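Search datasets, models, docs

# Skilldale-Sim: hand-guided and remote-controlled tasks

Welcome! Skilldale-Sim is a set of demonstrations in which a person drives a simulated arm through a short household job while everything the arm sees and does is written to disk. We started it at Pravilar because we wanted something small enough to download over lunch and still varied enough to train a policy that doesn't fall over the moment the floor changes. We're really pleased with how it has come out, and we hope you'll break it in ways we haven't thought of.

## What you get

There are 99 episodes, split across four tasks:

- `reach`: bring the open gripper to a target pose and hold it
- `pick`: close on a small object and lift
- `place`: set the object down inside a marked area
- `wipe`: drag a pad along a flat surface with light pressure

Each episode folder holds the wrist view as numbered PNGs, joint angles, gripper opening, the operator's raw commands and a short `notes.txt`. Please do read the notes. Faustino Barajas typed most of them straight after letting go of the controls, and they say things like "came in too steep, backed off, tried again", which has helped us more than any success flag.

## How the demonstrations were made

Two methods are mixed in the set, and the `mode` field tells you which one was used. In `remote`, the operator steers with a pair of handheld controllers, and the simulated arm follows with a small delay. In `guided`, the operator moves a real passive arm by hand (ours is a Peñalver frame with the motors taken out) and the joint angles are copied across to the simulation.

Guided episodes are smoother and shorter. Remote ones have more pauses and corrections — keep them! Policies trained only on the guided half looked lovely until the first bad approach, and then had no idea how to recover.
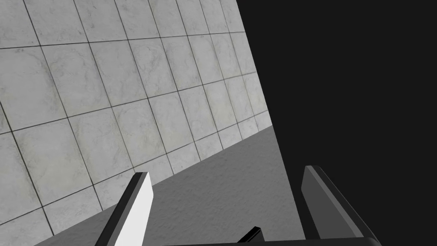 Surfaces and textures are drawn fresh for every episode from the Wumex material pack, with the seed stored in `scene.json`. Lighting is drawn the same way. If you want to hold the looks fixed and vary only the motion, pass `--freeze-look` to the loader and it will reuse the first seed it meets.

## Getting started

Unpack the archive, then run:

 python load.py --task pick --mode remote

The first run builds an index and takes roughly 5 minutes on a laptop. After that it's quick. Set `--workers 4` if you have the cores for it.

## Known problems

- Gripper opening is logged one step late in the `wipe` task. The loader corrects this, but the raw files don't.
- A few remote episodes begin with the operator still settling their hands. Use `--trim-start` if this bothers you.
- Contact forces come from the simulator and shouldn't be trusted for anything delicate.

## Changes

July: added the guided half of `place`, renamed `grip` to `opening`, and fixed the left/right swap in the controller logs that Etenesh Shiferaw tracked down — thank you, Etenesh!

## Contributing

New demonstrations are very welcome, clumsy ones included. Keep the raw commands, write a line or two of notes, and open a pull request with one task per branch.

We use cookies to remember your settings. Accept all | Manage choices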